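A Thousand Tries at Tidying Up

17 Nov 2018
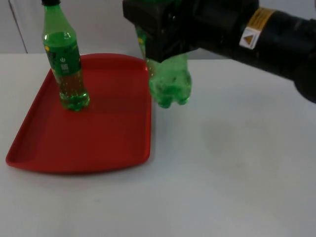
I promised back when I started this blog that I would write more about the slow parts of the job, and November has been nothing but slow parts, so I suppose it's time to make good. Pour yourself something warm. I tend to go on.

The project is called Hunalo, and the goal sounds so small when I tell my family about it that they usually wait for me to say the rest. We want an arm to learn to move everyday things on and off a tray. Bottles first, then cups, then whatever else we can bring from our kitchens. We don't write out the moves one by one. We guide the arm through the job ourselves, over and over, and save every run, and the learning program (ours is called Modis, and it has a temper) tries to work out what all those runs have in common.

Our target for the first round is 1000 good examples. As of this afternoon we have 175. I wrote that on the whiteboard in big cheerful letters and then stood there doing the subtraction, which I don't recommend.

A single run doesn't take long. You bring the arm over, close the gripper, lift, carry, lower, let go, back away. The part that eats up the day is everything in between – putting the bottles back, checking that the save went through, writing a line of notes, and then making yourself put things down somewhere a little different from last time. That last one is harder than it sounds! People are creatures of habit, and I am worse than most. When I looked over my first 90 runs I found that I had started nearly every one of them with the bottle in the same comfortable spot, because it was the spot where I felt sure of myself. Modis learned that spot beautifully. Move the bottle over by the width of your hand and it would reach for the old place anyway, full of confidence, and close on nothing at all.

So now I keep a stack of index cards next to my coffee. Each one has a little drawing of the tray with an X on it, and I shuffle them before I sit down and do whatever the card says, even when the card says something awkward. There are cards for the corners, cards for off the tray completely, and six that I drew late one evening and can't really make sense of anymore. I do those too, as best I can.

The soda bottles were my choice, and I'll stand by them, though I have heard some grumbling. They're tall, so they tip if you set them down in a hurry. They're shiny and you can see right through the plastic, which gives the camera a hard time, and green on red at least helps it a bit. The feet on the bottom are bumpy, too, and when one of those bumps lands on the raised edge of a tray the whole bottle leans over in slow motion while you sit there holding your breath. Having two of the same kind in play makes it harder again, as the arm has to carry one of them without bumping into the other. I spent most of a morning on nothing but that, coming in a bit higher, then a bit wider, then from the side, until I was happy with how it looked on playback.

We did argue for a while over what to do with the bad runs. At first I was throwing out anything with a wobble in it. The folks at Clevura, who are sharing the work with us, thought I was being too fussy, and after some back and forth I've come around to their way of seeing it. If I start to lower a bottle crooked, stop, lift, straighten it, and try again, that's a very useful thing for a learner to see. A perfect run doesn't show it how to get out of trouble. The runs where I drop something and say a word I wouldn't say in front of my mother are kept in their own folder. (There is no sound on the recordings. I checked.)

The other thing I've changed is how long I sit. I used to push through until my shoulders ached, and you can see it in the later runs if you play them side by side with the early ones. The moves get jerky and I start cutting corners on the way down. Now I stop after a short batch, walk over to the window, refill the mug, and come back. I get fewer runs in a day that way, but I hardly throw any out, and the total seems to come out better.

Next up is the set we're calling Daneshvar, which swaps in different trays and moves the lights around. I still have to finish the bottles before then, and I have a fresh stack of cards to draw, with neater X's this time. If you've done this sort of work and have a good way of keeping your starting spots mixed up, please leave me a comment. I'm off to wipe down the table and get in a few more before supper.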